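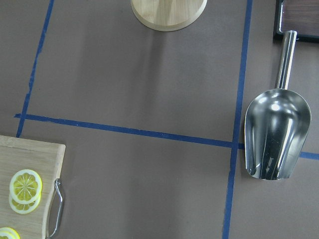

# Give painter's tape a permanent spot in the kitchen

I will happily talk about blue tape for an entire dinner, so consider this the short version. Every home cook should own a roll, and I mean in the drawer with the peeler, where you can grab it with one floury hand!

I got hooked in June, when I started cooking through the Holzer bread book in a kitchen with very little counter. Flour got into the salad, and the salad got into everything. So I rolled out brown paper, taped off a few sections and gave each job its own patch. I loved it right away. Dough stayed with dough, and cleanup took 15 minutes, most of it spent on the mixer. 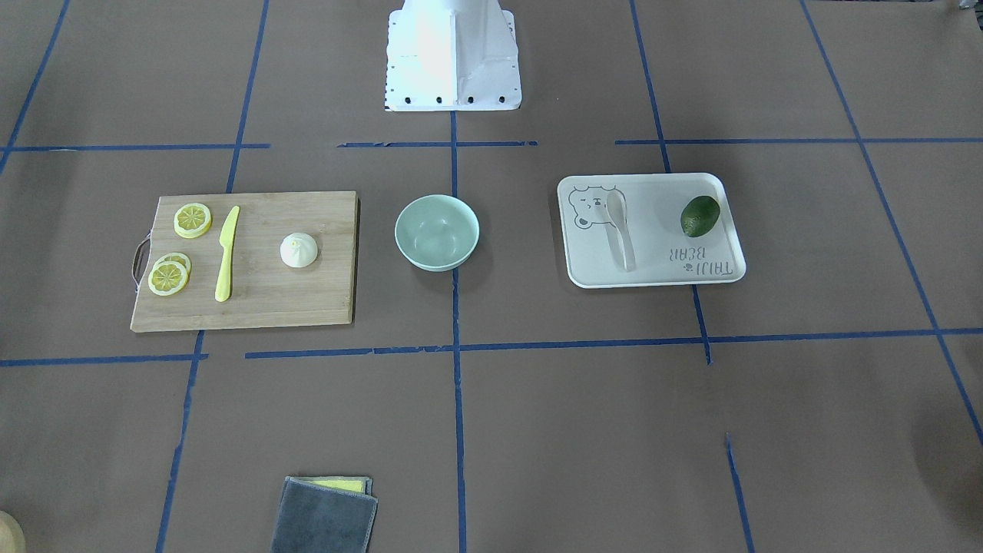
People tell me a good cook shouldn't need lines. My answer is that restaurant cooks label and mark things all day long — lids, shelves, bins — and they're far better at this than I am. A line saves you a small decision, and dinner for a crowd is made of hundreds of small decisions. I'd much rather spend mine on whether the soup wants more salt.

My one real argument is with the stores. Koltska sells a silicone counter mat with the zones printed on it, and Unanow has a folding one. They're nicely made, but the sections are whatever size somebody else picked. My pie days and my soup days look nothing alike.
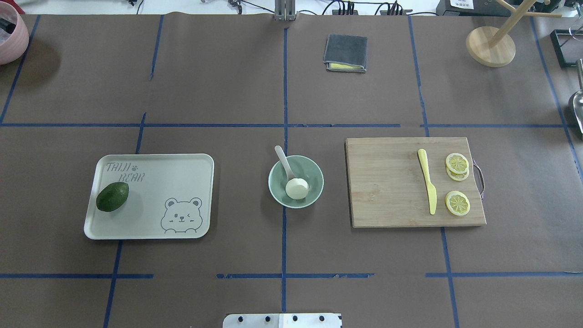 Tape lets you change your mind halfway through, and I do that constantly. Crooked lines work fine. Kids take to it too, especially if they get to tear the pieces and claim a square of their own (mine is always the smallest). Start with 4 sections, cook something messy, and move the lines around next time.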